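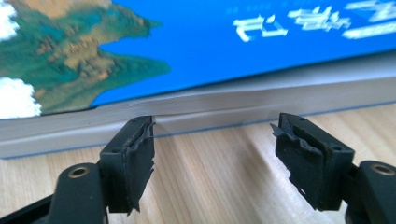
A thick paperback with a painted landscape on its blue cover.

Long Books Shelf Opens at the Bollell Reading Room

January 29, 2023

The Bollell Reading Room has set aside a bay near the front desk for long books. Anything over the usual length for a paperback may go there, fiction or not, and the loan period for books in the bay is 7 weeks. The ordinary period of 2 weeks still applies to everything else.

Members have asked for this for a long time. A person who works full days and reads for half an hour at night will not get through a big family saga or a history of a whole dynasty in 2 weeks. Until now the choice was to renew again and again or to bring the book back half read and hope it was still there the next time. Several people told us they had stopped borrowing long books for that reason and were buying them secondhand.

Books from the bay carry a green sticker on the spine. If a book has the sticker, the longer period is applied at the desk without your having to ask. If you find a long book elsewhere in the room with no sticker, bring it to the desk and we will look at it. We are still working through the travel and religion sections, and the large print shelves have not been started.

Renewals and holds

A stickered book can be renewed once, unless another member has placed a hold on it. Holds are taken at the desk or by phone. We do not yet have a way to take them through the website. The form there is for room bookings only, and holds sent through it have gone astray.

When your hold comes in we will call you and keep the book for 11 days. After that it goes to the next person or back on the shelf. Please check that we have your current phone number. A good many calls before the holidays went to numbers no longer in use.

Sets in more than one volume are lent one volume at a time. You may place a hold on the next volume when you take out the first.

Looking after thick paperbacks

Thick paperbacks wear out faster than thin ones. The glue in the spine cracks when the book is bent back on itself, and once a few pages are out the rest tend to follow. Please don't fold the cover around behind the book while you read. Reading it flat on a table or propped on a cushion is easier on the spine, and on the wrists.

If a page comes loose, leave it where it is and tell us when you return the book. Please do not use household tape. It turns yellow, and the edges pick up dust and stick to the facing page. There is no charge for loose pages. We do charge for water damage when the book cannot be lent again.

Paper slips for use as bookmarks are in the tray by the Aquino Street door. Paper clips leave rust marks and should be kept out of the books.

Reading group

The Flurkley group will read a long novel in translation this spring, in sections, with a meeting after each section. The title will be chosen from suggestions left at the desk. Several members have put forward classic Chinese novels, and at least one Russian one has been named more than once. The group will finish in June. New members are welcome at any meeting, though it will be easier to follow the talk if you start with the first section.

Copies will be shared between us and the Pustutard branch. If you have your own copy in a different translation, bring it along. Chapter numbers may not match, so the sections will be announced by the events they cover as well as by page.

Donations

We can take long paperbacks in clean condition for the new bay. Encyclopedias, textbooks and condensed editions cannot be accepted. Leave donations at the desk during opening hours and not in the return slot, where the heavier ones get jammed.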